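Grisville Lets Zucchini Share the Fruit Table

GRISVILLE - The July produce swap at the Schmieder hall drew some 100 people and one argument, over whether a vegetable may sit on a patchwork cloth next to the oranges. Under the old rules, fruit got the nice cloth and vegetables got newspaper.
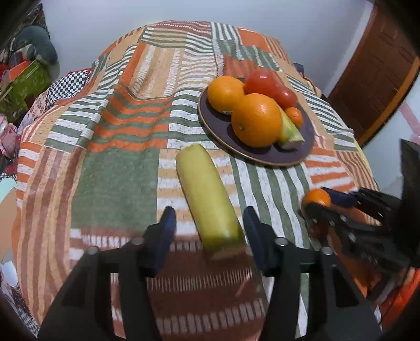

Tomatoes have long slipped through on a technicality. Detlef Rothe, who has grown squash in town for 20 years, asked for the same courtesy and got it, 17 votes to 7. "I'd have settled for a better newspaper," he said.

Growers from Grarport, who were not allowed to vote, complained at length and went home with most of the citrus. The next swap opens at 9 a.m. in August. Bring your own bag, and please take some zucchini.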